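# Eight months with the Tekitz bench cell at our refurbishing shop

I've been meaning to write this one up for ages, and two people from other shops have now emailed to ask me whether the thing is worth the money, so I'll answer everybody at once and apologise in advance for the length.
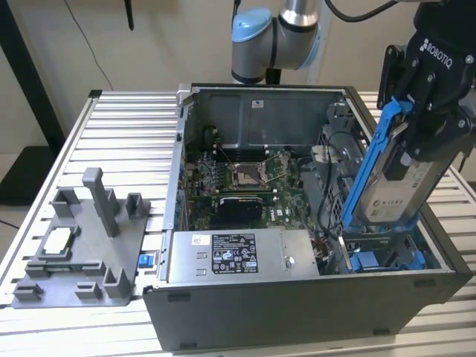 We're a computer refurbisher in Flelldale. Towers come in from offices and schools by the pallet, and they go out again cleaned, tested and fitted with whatever drive the buyer has paid for. It isn't glamorous work. A good share of any day is drives: old one out, tray off, tray on, new one in, next machine please. I've been doing it long enough that my right thumb clicks when it rains, and Valentyna Marchuk, who taught me the trade, retired with a wrist brace that she still wears for gardening.

So when Rizwan (Rizwan Marwat, our owner) said he was putting in a Tekitz cell to take over the drive work, I had mixed feelings. Relief for the thumb, mostly, and then a bit of a cold feeling lower down about what the rest of me would be doing.

## What you get

The package we bought is an arm, a Robotiq gripper on the end of it, a slotted aluminum table and the Tekitz software that ties it all together. You supply the floor space and the patience. Fixtures for small parts are left up to you, and we print ours in grey plastic because grey was the spool we had the most of. The first ones were terrible. The current ones are pretty good, and Hammad Khokhar, who draws them, will tell you so himself if you stand near him for long enough.

The tower goes on its side with the panel off, and the arm brings the drive over in its caddy and lowers it in at the bay. I still like watching it. It comes in on a tilt, the way I would do it, and then takes its time over the last bit. I don't take my time over the last bit, and I have the scraped knuckles to show for it.

## Setup

Allow more time than the brochure says. Tekitz sent Lucienne Arnaud out to us for the install, and I can't speak highly enough of her — she stayed late, she ate our awful biscuits, and she explained things to whoever happened to be standing there, including the fellow delivering the boxes. But each model of case has to be taught separately, and we see a lot of models. By the time she left we had 8 of them in the library. We now have 33, and every one added since has been our own work.

Teaching a new case is the part I'd worried about and it's the part I have come to enjoy. You guide the arm by hand to where it needs to be, save the spot, nudge it, save again, and then run the whole thing slowly with your finger near the stop button. My first one took me most of an afternoon. I can do a plain office tower before morning tea now, if it has a sensible drive cage and there isn't a nest of cables hanging across the opening.

## Day to day

On cases it knows, it's lovely. Steady, quiet enough to talk over, and it doesn't care if it's the first tower of the morning or the last one before home time. It took me a while to stop hovering. For the first few weeks I stood there like a parent at swimming lessons!

Speed is a funny one. Rizwan hoped for a big jump and we didn't get it. Any of us could beat the arm over ten machines, easily. Over a whole day it comes out ahead, since it doesn't go for lunch or get drawn into a discussion about the cricket. On our best day it fitted 85 drives, all in one batch of matching towers, and I haven't seen it come near that on a mixed pallet.

What it can't cope with is surprise. A bent drive cage, a loose power cable lying in the bay, a caddy with a snapped ear. A person moves the cable out of the way without noticing they've done it. The arm stops and waits, which I suppose is what you want from it, and somebody has to walk over. We learned to give every tower a quick look and a cable tidy before it goes on the table, and the stoppages dropped off a great deal after that. But do understand that the look and the tidy are work, and they're work that wasn't on anybody's list before.

## What it's changed for us

I'd have wanted to read this section before we bought, so I'll try to be fair.

No one lost their job. Rizwan promised that at the start and he has kept to it. The jobs did change, though, and it didn't land on everyone evenly. Hammad and I got the interesting end of it, with the teaching and the fixtures. Kulsoom Usmani, who had been the quickest of us on drives by a mile, spent the first couple of months feeding the table and taking finished towers off it, and she told Rizwan quite plainly that she had gone from being good at something to being a shelf. I thought that was a brave thing to say, and she was right.

We rotate now. Everyone does a turn on prep, a turn on the cell and a turn at the repair bench, and all of us can teach a case. Kulsoom is better at that than I am, I'm sorry to report, as she remembers from her fingers where each model likes to catch. If I could change one thing about how we started, I'd have had her beside Lucienne on the first day. Please put your best hands on the training, and don't leave it to whoever is most comfortable with a laptop.

My thumb is much improved, thank you. The shop is also a bit less chatty than it was. Four of us used to stand along one bench pulling drives and talking rubbish all day, and the new layout has spread us out. We've shifted the kettle to the middle of the room, and that has helped more than you'd think.

## The grumbles

- The software logs you out if you leave it for a few minutes, usually with your hands inside a case.
- The manual is written for engineers. We keep our own notes in a ring binder and Kulsoom's pages are the ones that get used.
- Phone support is friendly but slow to call back. Email Lucienne's team with a photo and you'll do better.
- The supplied cable clips are flimsy. We swapped ours for Afridi ones from the hardware shop and they've held up well.
- You can't copy a case from the library and adjust it. Two towers can be the same apart from a few millimetres at the drive bay and you still have to teach the second from scratch. This drives me up the wall.

## Compared with the Rurno

We had a Rurno on trial before this, and some of you will be choosing between them. It's cheaper and it takes up less room. I found it fussier to teach, and it wanted every case clamped dead square, where the Tekitz is a little more forgiving. If you only handle one or two models of tower I'd have a serious look at the Rurno and keep the change. For a mixed floor like ours I would go the same way again.

## Would I recommend it?

Yes, if you have the volume and somebody who'll enjoy fiddling with it. For a small shop doing a few machines a day, I'd put the money into a decent height-adjustable bench and good stools first. We should have bought those years ago as well.

I'm giving it four out of five, and it can have the last star when they let me copy a case. If you're nearby and want to see it running, ring ahead and ask for whoever's on the cell that day, and bring better biscuits than ours.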